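Drendel Tall Fruit Store

£589
Delivery included to mainland addresses
Made to order by Drinwood

The Drendel Tall is a freestanding rack for keeping apples, pears and other hard fruit through the winter. It has ten slatted drawers in an open frame, made of untreated Douglas fir. Each drawer slides out fully and can be carried to the kitchen or the orchard on its own.

We have made the Drendel in a low version for several years. The tall one was drawn up by Viera Paulík after customers with more than two or three trees kept asking for something that used the height of a garage wall. The drawers are the same in both, so if you already own a low Drendel you can swap them between the two.
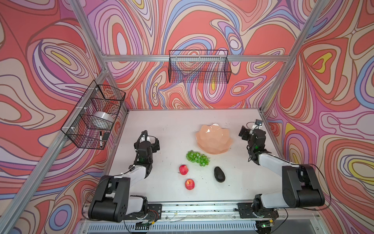

The slats in the drawer bases have rounded top edges, which makes a difference with thin-skinned pears. Gaps between the slats let air pass through the whole stack from bottom to top. The frame has no back panel. Leave a hand's width between the rack and the wall and it will do its job.

Each drawer takes up to 35 kg, although a single layer of apples weighs a good deal less than that. We recommend a single layer for anything you want to keep past November. Eating apples for the next fortnight can be piled two deep.

Specification

Height: 2,184 mm
Drawers: ten, full extension, removable
Timber: Douglas fir, planed, untreated
Fixings: stainless steel screws, beech dowels
Feet: four, adjustable
Wall strap: supplied, must be fitted
Assembly: flat-packed frame, drawers ready made

Please measure your ceiling before ordering. The rack is put together lying down and then stood up, so it needs a little more room than its finished height. If you have a low beam or a light fitting in the way, build it somewhere else in the building and walk it in with a second person.

What to keep in it

Late apples are the main use. Quinces keep well but their smell gets into everything, so give them the top drawer and leave the one beneath it empty. Squash and onions are fine in the lower drawers. Potatoes need the dark and should go in a sack or a lidded box.

Soft fruit does not belong in the rack. Berries, grapes, ripe plums and peaches want a cool shelf or the fridge and should be eaten within days. A few can sit out on a plate if they are going to be eaten that afternoon.

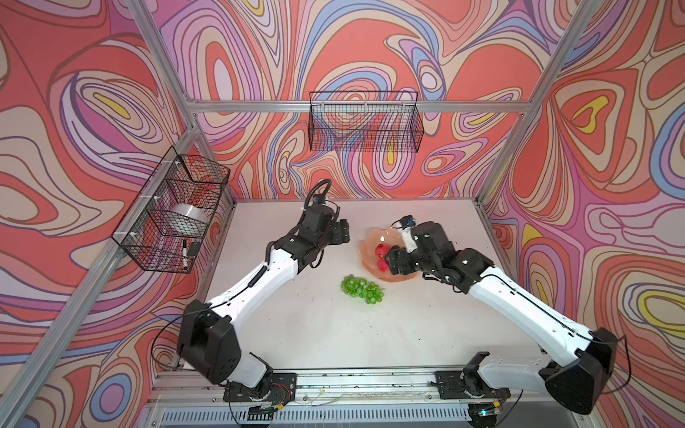 Fruit on a white tabletop, with a swirling pattern on the walls.

Sort the fruit before it goes in. Anything with a bruise, a split or a missing stalk goes to the kitchen. Stalks should stay on. Do not wash fruit for storage – wipe off mud with a dry cloth and leave it at that. Check the drawers every week or so and take out anything that has begun to turn.

Different varieties ripen at different speeds, and early ones will hurry the late ones along if they are kept close together. There is a small card holder on the front of each drawer for writing down the variety and the picking week. Spare cards are in the fixings bag.
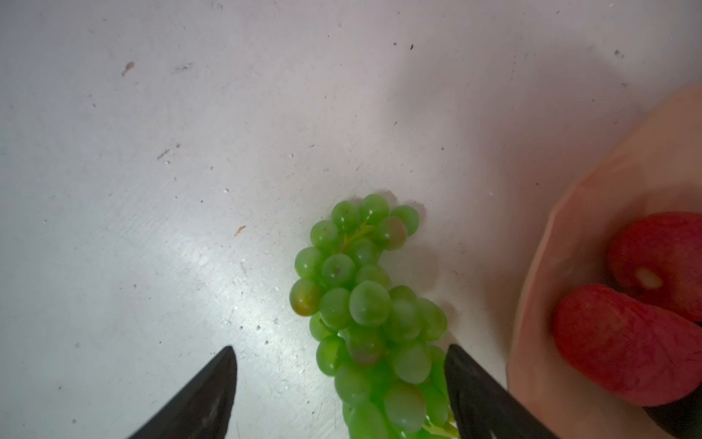 Can I keep the rack in an unheated shed?
In most winters a dry shed with a sound roof will do. Throw an old blanket over the rack on frosty nights and take it off again in the morning so the air can move.

Cleaning and care

Brush out the drawers when they are empty in spring. If juice has stained a slat, scrub it with warm water and a little washing soda, then stand the drawer outside on a dry day. Please do not oil or varnish the slats. The outer frame can be painted if you wish.

Slats are held by two screws each and can be replaced singly. A set for one drawer is listed under Spares, along with feet and straps.

Goes with

Ollero picking bag, canvas, with shoulder strap
Kubíček long-reach fruit picker, two-part ash pole
Drendel Low, five drawers, same depth 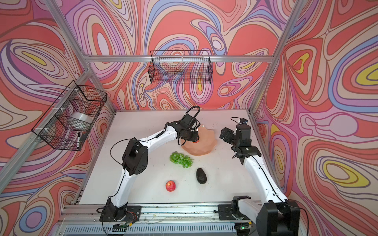

Peach-orange plate with a wavy rim.

Delivery and returns

Racks are made in batches and sent out on a pallet. The driver will bring it to the kerb, and a small charge applies for help beyond that. Flat-packed frames can be returned unbuilt within the usual period. The guarantee covers the frame and runners for three years.

Questions about orders or spares go to Libor Vávra in the workshop office. Phones are answered in the mornings.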